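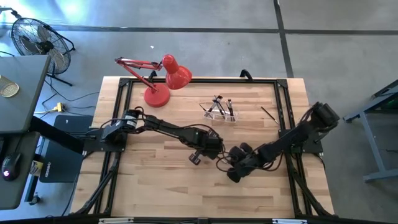
Work in this reporting period concentrated on the kitting step at the Brarkau site, where small desk items are sorted and packed into sets before they go to the Lammers warehouse. The trial cell was assembled in May and has been used since then for task development. Both arms are mounted to the black rail around the table, one on each side, so that either gripper can reach the middle of the work surface. The current task set uses ordinary stock and desk items: the red lamp, the clear pen holder and the pens in and beside it. Pens lying flat on the wood remain the hardest item to pick, and most of the development time went there.

Status as of 2/7/25

Pick and place of single items: complete. Handover from one arm to the other: running, with operator supervision. Filling a holder with pens: running, but below the target in the work plan. The target is 50 sets per shift without a manual correction. The best shift so far reached 40. Corrections are logged by the operator at the cell and reviewed with Pravesh Masilela, who maintains the Rilteo control software for the project.

Two causes account for most corrections. A pen that leans in the holder blocks the next one, and a pen picked too near its end rotates in the gripper during transfer. A change to the grasp point is in test. No change to the gripper hardware is planned before the next report.

Effects on staff

The kitting line has 11 employees. No positions were removed in this period and none are scheduled for removal under the grant. Four employees have been trained to run the cell and rotate through it in half-shift blocks. The rest continue with manual packing, and the manual line still carries nearly all of the volume.

The content of the work has changed for the trained group. Less time goes to repeated hand motion and more to loading, checking and clearing faults. Naledi Hlongwane, line supervisor, reports that the wrist complaints she used to record in this group have dropped, but the group is small and we do not draw a conclusion from it. She also reports that waiting for a fault to clear is tiring in its own way, and that operators asked for a second task to do during long runs. Label checking was moved to the cell for this purpose.

Pay grade is unresolved. The trained operators hold the same grade as before, and Mpho Mahlangu has raised this on their behalf with the site manager. A revised job description is in draft. We expect to attach the agreed version to the next report.

Training took longer than planned. The Gralel course material assumed some experience with machine controls, which most of the line did not have. Thirumalai Thevar rewrote the fault recovery section in shorter steps and moved the practice part ahead of the reading part. The second pair of trainees finished in roughly half the time of the first.

Budget

Equipment spending is closed. Training is over its line and is covered by a transfer from travel, approved by Vusumuzi Dlamini. No additional funds are requested.

Next period

- Finish the grasp point test and repeat the shift measurement
- Train two more operators from the manual line
- Agree the job description and grade
- Decide whether label checking stays at the cell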